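Lens lab's filling robot leaves staff with the fiddly part, workers say

Skelteo, the contact lens supply company that promised its staff "the end of repetitive bench work," has put a robotic filling line into its main plant. Sample work still gets done by people sitting at tables.

The company switched on the line in June. It was bought from the equipment maker Baysal, and management says it fills and caps 700 bottles an hour. What the announcement left out is the small-batch side of the business, where solution has to be portioned into little vials for checking and for customer trials. 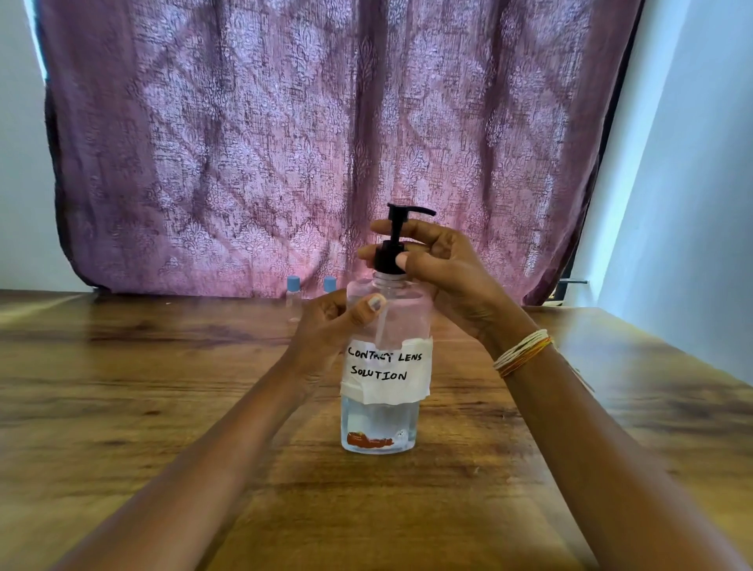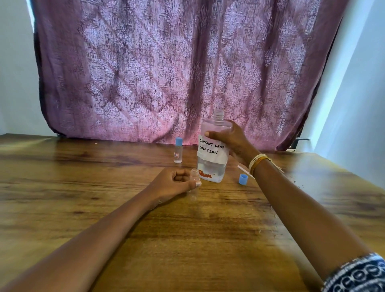

Hands at work with a bottle of contact lens solution and small vials.

Skelteo told employees in the spring that this job would be automated too. A second machine, the Porkex, was supposed to take vials of any size and fill them without a person in the loop. It was tested for 24 days and then sent back to the supplier for changes. The company has given no date for its return.

"They showed us a video of it doing a perfect run," said Lorne Lachance, who has worked on the sample benches for nine years. "Then it came here and it couldn't get a small cap started straight. One in four went on crooked. Somebody had to stand next to it and take them off again."

Lachance said the bigger change has been in how the working day is put together. Before the line went in, people moved between bulk filling, packing and samples, usually every couple of hours. Bulk filling has gone to the machine, so those left on samples now do the same small motions for a full shift.

"I used to complain about the bulk room," he said. "Now I miss it. At least you were walking."

The plant had 117 people on its production floor before the change. Skelteo says no one has been laid off. It does not say how many have left and not been replaced, and a spokeswoman would not give a current headcount when asked twice. Two workers, who did not want to be named, put the number of empty positions at eight.

The company also says 60 employees have been retrained as "line supervisors." Workers who went through the course described it as one afternoon with a slide deck and a quiz, followed by instructions on which button clears a jam. The title did not come with a raise, though Skelteo says pay is "under review" and will be looked at again after the line's first full year.

There are gains, and the workers are willing to name them. Lifting is down, because the heavy drums of solution are now moved by a powered cart. The old capping press, which Lachance said gave people sore wrists, is gone.

Whether the rest adds up is harder to tell. Skelteo has published an output figure for the line and nothing on downtime, scrapped bottles or the hours spent checking the machine's work. Asked for those numbers, the company said they were commercially sensitive.

Management is now looking at a different system for the sample benches, from a firm called Florkov. Staff have been told to expect a demonstration. Lachance has asked that it be run with the plant's own vials and caps, and said he had not heard back.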